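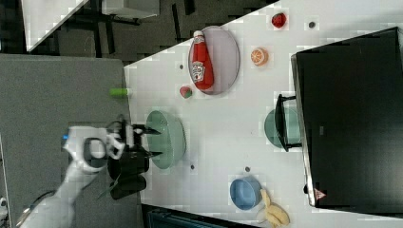
Clearing a Table Full of Play Food

Home Kitchen Kids' Corner Storage Tips A–Z

If you have little ones who like to run a restaurant, you already know how a play kitchen behaves. It starts in its own corner, quite politely, and by four in the afternoon there is a strawberry over here and half an orange over there, a ketchup bottle lying down on a dinner plate, and the bananas in a heap beside the blue bowl. I love it, I really do, but at some point we have to eat supper! So I've put together what works in our house, with a few good ideas from friends who have been at this longer than I have.

Start with the edges. Toy food is round more often than you'd like, and whatever is lying right at the edge of the table is the next thing under the sofa. Walk around once and push everything toward the middle before you sort a single piece. My neighbor Nabila does this with her forearm in one big sweep, and her kids think it's the funniest thing in the world.

Let the dishes do the carrying. You don't need to fetch a basket if there are already plates and a bowl on the table. Oval plates with a raised rim are wonderful for this — the rim keeps a cut orange from sliding off on the way to the shelf. Long things like bananas go in the bowl. Bottles lie down on a plate of their own, and you make one trip per plate.

Give each color a job, if your children are old enough to enjoy it. Ours are 7 and 2, so the big one is in charge of "green plate, green food" and the small one mostly puts things back on the table again (she means well). Qianru Lu, who had three boys in a very small apartment, told me she used to call out orders like a waiter, and the food was put away before they noticed it was chores.

Wash it now and then. I do ours in December before the cousins come, and again whenever somebody has had a cold. Hard plastic pieces get warm water, a drop of dish soap and an old soft toothbrush for the grooves in the fruit. Don't soak anything hollow or anything with a seam; water creeps in and you'll be shaking it out for days. Wipe those with a damp cloth instead and leave them on a towel overnight. Paper labels get the cloth too, and a light hand.

For the tabletop itself, a white top shows every crayon mark. A paste of baking soda and water, rubbed gently with a fingertip, takes off most of it. Try a hidden spot first, and rinse well or you'll have a chalky bloom by morning.

Store it shallow. We had a deep toy chest for years and everything good sank to the bottom. Now the food lives in a low tray with the plates stacked next to it, and the bowl sits on top with the smallest pieces inside.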